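Week 6 handout: Teaching by showing

Welcome back! Last week we wrote a grasp by hand, line by line. Today is the fun part — you do the job yourself, and the robot keeps a record of it.

Two ways in

Hand guiding: you hold the real arm and move it through the task. Your hands feel the weight and the knocks, but you are also in the way of the cameras.

Remote control: you move a pair of hand controllers and the arm copies you. We use this in the Grerngate simulator, driven through Sternia. Each run is saved as a demo: joint angles, gripper opening and camera views, 15 times a second.

Before you close

Most beginners rush the approach. Get the fingers wide open on both sides of the object first, stop, look, then close. With a bottle that narrows towards its cap, think about which part you want between the fingers. A sloping side can slip.

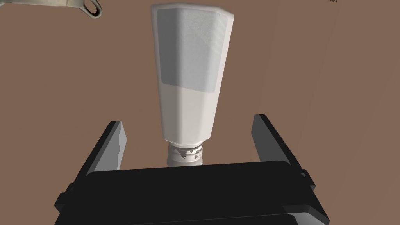
Doesn't stopping just teach the robot to stop, though? Ki asked this in the morning group, and it's a lovely question. Yes, it can! Long pauses fill the demo with steps where nothing moves, and the learner copies them. Keep the pause short, or trim it with Harum afterwards.

Looking further than the gripper

The close view is great for lining up fingers. It tells you very little about where the rest of the arm is going. Switch to the body view before any long reach, and check both arms, including the one you aren't using.
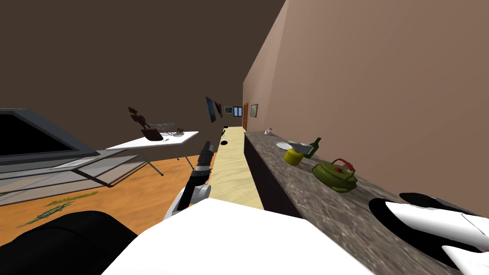 Fig. 2. Body view, one arm reaching forward beside the pale counter.

Lab task

Record 16 demos each of one pick. Change the start position every time. Keep the clumsy ones where you recovered — they are gold! Bin any where you dropped the object and gave up.

The pooled set from past years holds more than 4,000 runs, so yours will be in good company. Train with batch size 64 and leave the other settings alone for now.

Reading for next week: course notes, section on drift and small errors that grow.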